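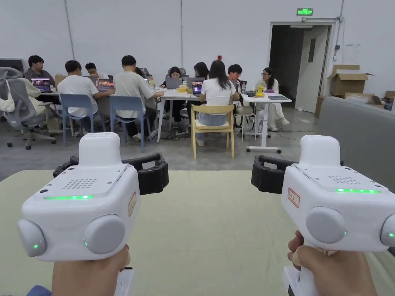 Left and right grippers over the table, lights green on both.

Notebook, Bramano project, cloth handling

Question for this block of work: can any of the household jobs on our list be handed to a machine yet, without a person standing next to it to fix things? We keep getting asked and keep giving different answers depending on who is asked. Takumi wants one page we can all point to. I am writing down what I have so far and he can cut it.

Setup is the same as in the last entry. Operator holds one gripper in each hand and does the job over the table. The policy is trained on those recordings and then run on the two-arm bench. Nothing on the grippers has changed except that I retightened the right jaw, which had a little side play. If your older recordings show the right tips meeting slightly off center, that was why.

Where the jobs stand, my opinion only:

Wiping a flat table. Yes, if the table is clear. With cups or a laptop on it the arm goes around them too widely and leaves a dirty ring. I would let it wipe a bench overnight. I would not let it wipe a kitchen counter.

Sorting parts into bins. Yes for bolts and brackets, which is the job the Avness shop asked for in the first place. Thin washers are still bad. They stick to each other and the fingers pick up a pair. Bình thinks a softer tip would fix it, I think it needs a second look after the pick. Neither of us has tried.

Putting dishes in a rack. Plates yes, glasses no.

Folding laundry. No. This is the one people ask about most, so the rest of the entry is on it.

A person folding a shirt does a lot before the fold starts. You pick it up, turn it, find the collar or the hem by feel, shake it out, lay it down flat. The fold at the end is the easy part. Our policy does the fold well enough from a flat shirt. From a heap it grabs the nearest lump, lifts, and then has no good idea which part it has hold of. It will sometimes lay the thing down again and regrab, and if it gets lucky with a corner it finishes. If it doesn't get lucky it keeps regrabbing until someone stops it.

We have 400 usable recordings that begin from a heap. Takumi's target is 3,000. I don't think the number by itself will do it. Most of the 400 are from Bình and me, and we both pull a shirt up by the shoulder out of habit. The policy has learned our habit and does poorly on anything without shoulders (towels, pillowcases). More operators first, then more recordings.

Bình disagrees and says to get the count up and worry about variety later. Written here so it is on record.
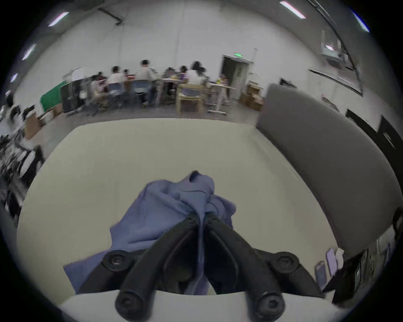

Avness, February

Heap work on the big table. The tips have closed on a narrow fold of the blue-violet cloth and the rest of it is bunched up above the table. There is a seam near the top, and another on the fold to the right of the fingertips. A person would use those. Run a thumb along the seam and you know which way the thing goes. Our wrist view has the seams in it plainly enough, so the information is there, and the policy makes no use of it that I can measure.

The other problem is the pinch. With narrow tips you get a small bite of fabric and everything else folds over on itself. Fine for lifting. Poor for finding an edge, which wants a light slide along the cloth, and these fingers either hold or let go. Tạ had a rolling fingertip on the old bench that could feed cloth through. It was slow and it chewed up the thin stuff, but I would like to see the drawings again before we say it can't be done. Takumi, do you still have them?

Notes for whoever operates next:

Start each recording with the cloth dropped from a hand. Don't arrange it. Arranged heaps all look alike in the data.

Keep phones off the near corner of the table.

Say which part of the garment you grabbed first in the log line. Collar, hem, cuff, middle, don't know. "Don't know" is a good answer and we need more of them.

If you drop it, keep recording and pick it up.

Zorix sent the new tip pads, two hardnesses. Soft ones go on the left gripper first. I want washers and cloth both tried with them before anyone orders more.

On Takumi's page, I suggest the laundry line reads: folds a flat shirt, can't yet flatten one. He had "partially automated," and I think anyone reading that would expect to put a basket in front of the machine and leave the room.

Still to do: socks. We have no recordings of socks at all. Bình has a bag of odd ones he is willing to give up.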